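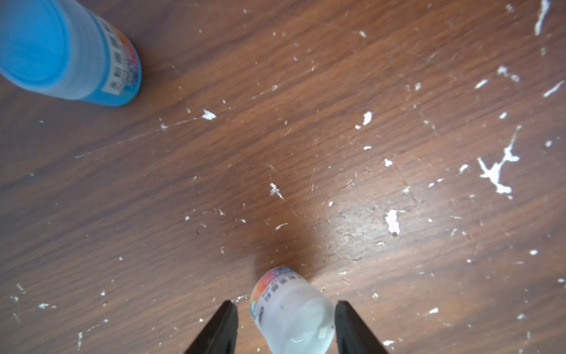

*White flecks on the wood, plus two of the little bottles.*

**kyurimaeng**
Trying to clean up this tabletop before August. White flecks all over the brown wood grain, and they look like dried paint or plaster. A dry cloth does nothing. What would you use that won't kill the glossy spots?

**inho_22**
Plastic scraper held flat, then a damp rag. Skip solvent until you know what the finish is.

**Da-eun Seo**
I disagree on the scraper. It left dull lines on my desk. Lay a wet cloth on one patch for 7 minutes and see if anything softens.

**kyurimaeng**
I'll try the cloth first. Should I clear everything off, or work around it? The tree is a pain to move.

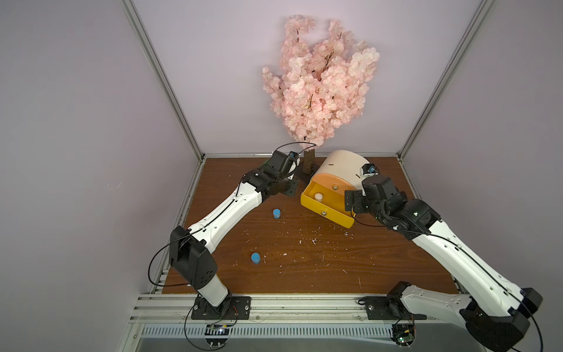 *Wider view, with the blossom tree at the back and the drawer open.*

**inho_22**
Clear it. Small stuff can go in the drawer. You'll only push grit under the tree base if you go around it.

**Da-eun Seo**
Vacuum with a brush first. Some of that could be loose. Silk blossoms hold dust too, so do the tree before the table or you'll be wiping twice.

**kyurimaeng**
There are pink bits in with the white ones, so I guess the tree comes first. The trowel and the caps can go in a box.
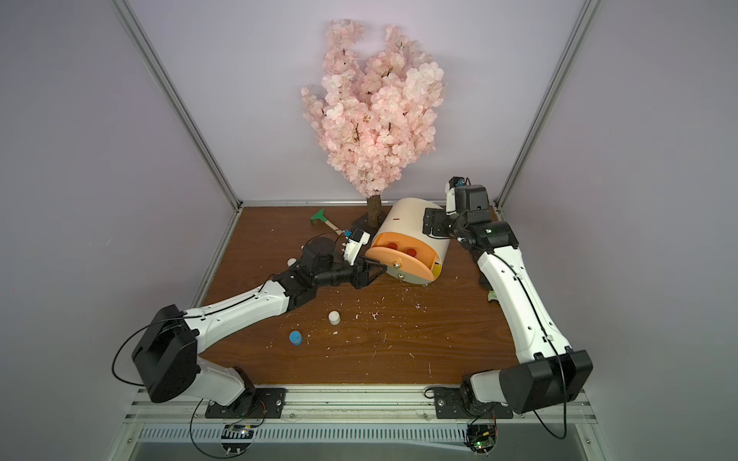
**Beathag**
Wiping twice is fine with me. I do the table, then the flowers, then the table again, and I've never had a problem. For anything stuck I use Lastine soap, 17 drops in a bowl of water.

**inho_22**
Seventeen drops is a lot. You'll get streaks on a glossy finish.

**Beathag**
Not if you rinse.

**kyurimaeng**
OK, tree, vacuum, wet cloth. Scraper only if that fails. I'll post back after the weekend.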